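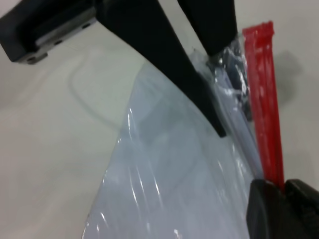

Tedura, the household storage people, are bringing back the reusable zip bag scheme in all shops from August, and this time it covers packing as well as the bags themselves. Customers asked for it. Clear bags, flat packing, one drawer at a time. The bags in the scheme are see-through with a red zipper strip down one side, so you find the opening by the colour and can tell something dark from something pale before you open it. Sold in packs of 40, or in a starter pack of eight for people who only want to try one drawer. Both packs come with the folding sheet, reprinted and much shorter than last year's.

The scheme is called Lirnis. It began as a counter at the back of our Drivudach shop where people could bring in used zip bags and get help sorting what goes in them. Spare pillowcases, school papers, cables, baby clothes kept for the next one. It was meant to run for a fortnight, it ran all winter. In that time 226 households signed up and most came back at least once with a second lot of stuff.

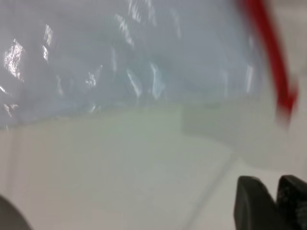
DRIVUDACH, 15 April 2024 - Sign-up for the Lirnis packing scheme opens today at the Tedura shop and by post. Places for the first round of packing mornings are limited, see the end of this release. Anyone who was on the winter list does not need to sign up again but should tell us if they have moved.

What is new. The folding sheet now starts with flat things, as these were what people struggled with least and it gets the first drawer done quickly. Lay the bag on a clear table, zip to one side. Fold the cloth or square up the papers to a bit less than the width of the bag. Slide in, press from the closed end towards the zip, close all but the last bit, press again, close. Crinkled film does not matter. It flattens in the drawer under the weight of the others.

Then the lumpy things. Cables, buckles, bits of toy. These want a bag each or they tangle, and they should stand upright in a box, zip at the top. Please don't overfill. The usual reason a zip gives up is a corner of something caught in it, and we had a whole tray of bags back over the winter with nothing else wrong with them.

Reuse is the point of the thing. Turn the bag inside out, wash in warm water, prop it open over a jug or a wooden spoon untill it is dry right into the corners. Bags that have held food stay with food. Bags with a split seam can come back to the counter and we will take them off you, no charge.

"We thought people wanted more bags and they wanted fewer, used better," said Spyros Vidmar of Tedura. "A lot of them had drawers full of bags already. They just couldn't see a way to start."

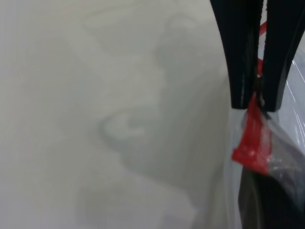
Kalliopi Halilović said she had put off the linen cupboard for years and got through it in 2 mornings, with the winter blankets left out on purpose becuase "no bag on earth was going to shut on those". She would have liked bigger labels, she added, and a line on the sheet about damp. Both have gone in. The label is now the full width of the bag and peels off in the wash.

Kolev, who make the storage boxes sold alongside, have changed the size of the shallow box so that the bags file upright without bending over at the top. Old boxes still work if the bags go in sideways. There is no need to buy the box to join the scheme, a shoebox does fine.
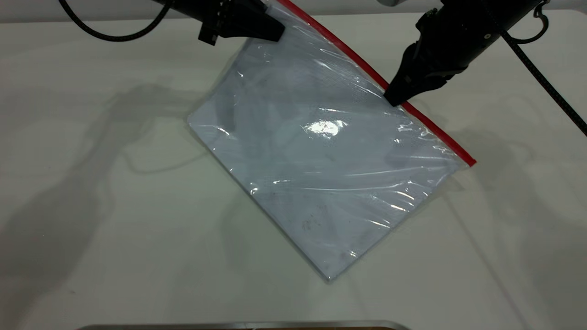 Packing mornings are free. Bring one drawer's worth, not the whole cupboard, and bring any zip bags you already have at home, whatever the make. Tables, labels and pens are there. Children welcome, and they are generally better at the zips. Papers with bank details or anything private, best done at home with the sheet.

Postal sign-up: write to Lirnis, care of Tedura, Drivudach, with your name and address and whether you want the sheet in large print. Shop sign-up is at the counter during opening hours.

Notes to editors

Lirnis is run by Tedura. Boxes by Kolev. Sample bags and the folding sheet available on request. Spyros Vidmar is available for interview, mornings are best, please ring the Drivudach shop and ask for him by name.

ENDS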